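Chapter 3
Colour and the Size of Rooms

When people say that a room feels small, they are seldom talking about its floor area. A bedroom painted white and the same bedroom painted brown have the same measurements, yet most visitors will call the second one smaller. This chapter looks at how wall, floor and ceiling colours change our sense of space, and at what a decorator can do with that knowledge.

Dark colours send back less light than pale ones. A matt black wall may return only a small part of the light that falls on it, while a fresh white ceiling returns most of it. In a room with one window this matters a good deal, as the far corners depend almost wholly on light that has already bounced from another surface.

Blues and greys are often said to retreat, and reds and oranges to come forward. The effect is real but weak, and it is easily upset. A strong blue beside a pale grey can seem nearer than the grey, simply by drawing the eye. The contrast between two surfaces usually counts for more than the name of either colour.

The town library at Vurnberg is a useful case. Its reading room was repainted in August, when the old cream walls were changed to a deep green up to the height of the shelves. Nothing was moved, but regular users soon began to describe the room as lower and quieter. The shops on Cullel Street went the other way – pale floors, pale walls – and were called cold by some of the same people.

Columns and pillars need separate thought. Painted to match the wall, a column tends to sink into it. Given a colour of its own, it becomes the first thing we notice, and the walls turn into background. 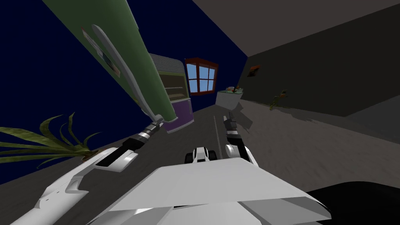

Yáñez takes a stricter view, and holds that no more than one upright in a room should have its own colour, whatever the size of the room. Many decorators would allow two, provided that they stand well apart.

We return to this question in Section 3.4. First we need a way of describing colours that does not depend on the names used by paint makers, and the next section sets one out.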